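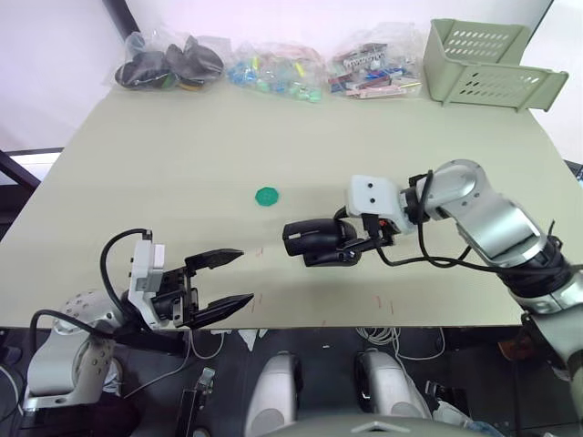
**What does the Zesmont kit include?** Two arms, interchangeable end effectors, wrist cameras, and the control software needed to record and replay tasks.

### 4.2 Tabletop handling

The kit was reviewed under the standard service contract offered by Geltura, with no changes to the supplied settings. Work was limited to small parts handled on a flat table. Each operator completed the vendor's two-hour course before recording began – a condition of the contract – and 2616 episodes were retained for analysis.

End effectors may be changed between sessions. Figure 4 shows a parallel gripper with its two fingers on either side of the arched cover of a black two-part object, as seen from the wrist of the other arm. 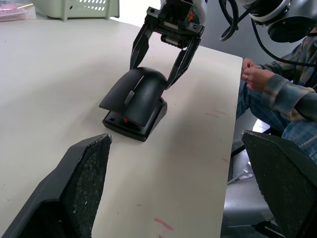 Garg

**Figure 4.** Open gripper above the black object, with the fingers of the viewing arm in the foreground.

The view from the wrist was useful for judging finger clearance, which the head view often hid. Cable routing was less satisfactory. The manual provides only some 8 lines on the subject, and the Preredcombe site had to write its own instructions for securing the cables at the wrist. The review therefore rates the kit as suitable for supervised use, pending a revised manual.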